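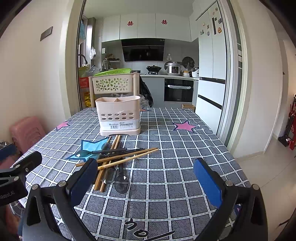
Every few months somebody in my family asks me when they can finally buy the robot that does the dishes, and every few months I give the same rambling answer, so I may as well write it down (and then I can just send the link!).

My own wish is smaller than the dishes. I would like something to put the chopsticks and spoons away. It sounds like the easiest chore in the house, the one you hand to a five-year-old, and yet every gadget I've followed seems to stumble on it. I spent far too long last August reading up on Sotora, a countertop arm that sells for $3,881, and the small print says it handles plates and mugs and leaves "loose flatware" to the owner. Well, loose flatware is all we have at my house!

Chopsticks are mean little things for a machine. They're thin, they roll, they cross over each other in a heap, and getting hold of a pair without dragging the rest along takes a kind of feel in the fingertips that I never noticed I had. Clear plastic spoons are worse, I think, because even I lose them against a busy tablecloth.
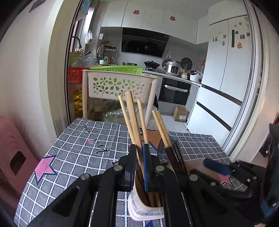
Two blue-padded fingers closed on a dark pair, with the pale ones still in the holder.

So, can they do chores yet? A few, slowly, on a good day. I'd trust one with a single pair of chopsticks — maybe even 3 pairs — long before I'd trust it with the whole drainer after Sunday dinner. My sister says she'll wait for the $100 model. I told her to keep her dish towel handy.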